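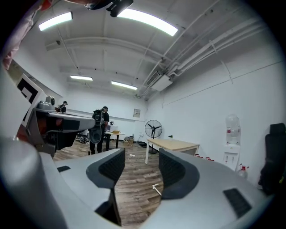 Lilla Takács objects that a timber floor is never finished, and that any specification treating it as finished on handover day will be wrong by the following winter. The remark was made in response to last year's version of these notes, and the section on seasonal movement has been rewritten accordingly.

Unit 6: Timber floors in existing dwellings

Moisture and movement
Timber takes up and releases moisture until it reaches balance with the surrounding air. Movement across the grain is considerable; movement along the grain can usually be disregarded. A board 119 mm wide will therefore show its seasonal change at the long joints, and students should expect gaps to open in heated rooms and to close again once heating stops. Filling such gaps in July is poor practice. The filler is crushed when the boards swell, and it works loose at the next dry spell.

Acclimatisation
Boards are to be stored in the room where they will be laid, stacked on battens with air able to pass between the layers. The period depends on species, board thickness and the condition of the house. Moisture readings must be entered in the site log before laying begins. A date on a delivery docket is no substitute for a reading.

Case study: the Pallis house
The Pallis house is a weatherboard cottage on low stumps, with roughly 34 square metres of original flooring in the front rooms. The owners reported cupping along the southern wall. Oláh's inspection found two blocked subfloor vents and a garden bed built up against the cladding. The vents were cleared and the soil lowered, and sanding was deferred until the readings had settled - a delay the owners accepted with some reluctance. Sanding a cupped board too early removes the raised edges and leaves a crowned surface when the board flattens.

Preparation for the tutorial
Read the Trullton chapter on subfloor ventilation, omitting the appendix on slabs. Bring a sketch plan of one room known to you, showing board direction, external walls and any vents. Colour is not required. Plans should be handed in at the front desk by 2 pm on the day of the tutorial.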